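Rirden Allotments and Kitchen Board
Topic: Buying tins in bulk, is it still worth it?

marrowfat
Thursday I was at the Briltero warehouse shop in Clernmont and they sell chickpeas in the big 2000 g catering tin. Per kilo it is much cheaper than the small ones. But we are two people. Does anybody here use such big tins at home?

oldspade
We did, for one winter. Half of every tin went to the compost. Never again.

tilda_k
I don't agree with oldspade. You open it, you rinse, you freeze in portions of 200 g. I get good soup from them for weeks. It only needs a free drawer in the freezer.

oldspade
And who has a free drawer in November? Mine is full of beans and plums.

marrowfat
My freezer is also small, I must admit. Maybe dried chickpeas are the better idea?

győri_pantry
Excuse my English, I learnt it late. I moved here from a street near Győri market, where my mother kept 27 tins in the cupboard, always the small size, and I do the same. With a small tin you eat everything the same evening. I paid more per kilo, yes, but I throw nothing away, so at the end I think the price is equal.
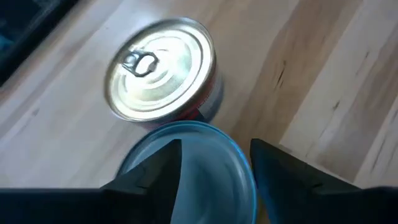 I also write the month of purchase on each tin with a marker, and the new ones go to the back. Dried chickpeas I tried too. They must stay in water for 11 hours, and I always forget to start the evening before.

tilda_k
Equal price I doubt very much! But the marker is a good habit, I will copy it.

oldspade
Dried ones taste better, whatever the trouble. Put them in water when you lock the back door at night.

marrowfat
Thank you all. I will buy six small ones and one bag of dried, and leave the big tin in the shop. Does the hard water in Rirden make them slower to cook?

oldspade
Yes. A pinch of bicarbonate in the pot.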